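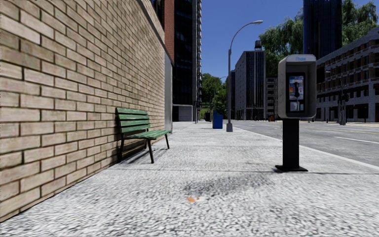 Sistell Parents Board > Feeding & Clothing > Sleep sacks: zipper or snaps?

mapleandtwo
2023-10-04
Our daughter is 11 months and has outgrown her Desano sleep sack. I'm looking at the Skelleo one with the two-way zipper, but the snap version is on sale. Does the zipper hold up in the wash? The last one we had started catching after a couple of months.

dryerlint
We have 3 of the Skelleo zipper sacks and wash them every few days. No problems so far. Zip them all the way up before they go in the machine.

pogo_mom
I'd get the snaps. Our zipper sack got a wave down the front after washing and it poked her under the chin. With snaps you can replace a bad one at home if you have the pliers.

dryerlint
Was that the Skelleo or a different one? Ours has a flap over the top of the zipper.

pogo_mom
Different one, a Kowalczyk. No flap on it. Still don't like zippers.

tenpoundsack
Snaps at 2 a.m. in the dark are miserable. I was always one off and had to start over. We gave the snap ones to my sister in March and she gave them back.

hemandhaw
Check the neck and armholes before you decide on anything. The Skelleo runs wide at the neck. Ours was a medium and too big, so we exchanged it for a small. Go by the weight on the chart and ignore the months.

mapleandtwo
She is long but not heavy. Would the small be too short?

hemandhaw
Mine is long too and had room to kick in the small. Measure from shoulder to heel and compare it with the length on the tag.

pogo_mom
The small in the snap version is shorter than the zipper one, I'll give you that. I held them up together in the store.

mapleandtwo
OK, ordering one zipper sack in a small. If it starts catching I'll post again.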